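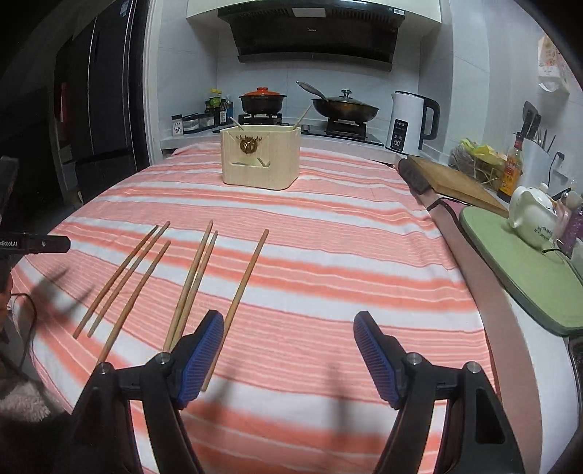 Cahier d'atelier, novembre, page 13

Visite chez Gramgate ce matin, à quatre, avec le café offert à l'arrivée et un accueil vraiment charmant (merci encore à eux, il faudra leur rendre la pareille au printemps !). Je note tout de suite, sinon j'aurai oublié la moitié avant le dîner.

On a commencé par la grande salle, où tournait le banc Fonomow. Leur base compte 697 essais de rangement de couverts, et ils visent 2 000 avant l'été, ce qui m'a paru ambitieux mais ils ont l'air d'y croire. Chaque essai est relu par quelqu'un, et j'ai trouvé cela très rassurant. Pour la suite des réglages, ils passent par Welix, dont je ne connaissais que le nom ; demander la documentation.

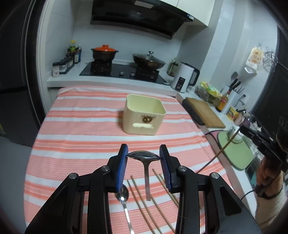 La démonstration en cuisine m'a retenu bien plus longtemps que prévu, au point que les collègues sont venus me chercher. J'avais en tête notre vieux problème de prise sur les objets minces, celui qui nous fait pester depuis la rentrée. Or la cuillère en métal était pincée par les bords du cuilleron, entre les deux patins bleus striés, manche vers le bas, alors que chez nous on s'obstine à viser le manche. À essayer dès que possible ! À droite, la seconde pince tenait une baguette en bois par-dessus la nappe rayée, et je me suis dit que nos baguettes feraient elles aussi de très bonnes pièces d'essai.

Question posée à propos de l'usure des patins : ils les changent au bout de 340 prises. Nous, on attend que ça glisse, et ce n'est pas glorieux.

À faire : ressortir la pince Ackroyd du placard, vérifier les vis, commander des patins striés, retrouver deux cuillères de la même taille.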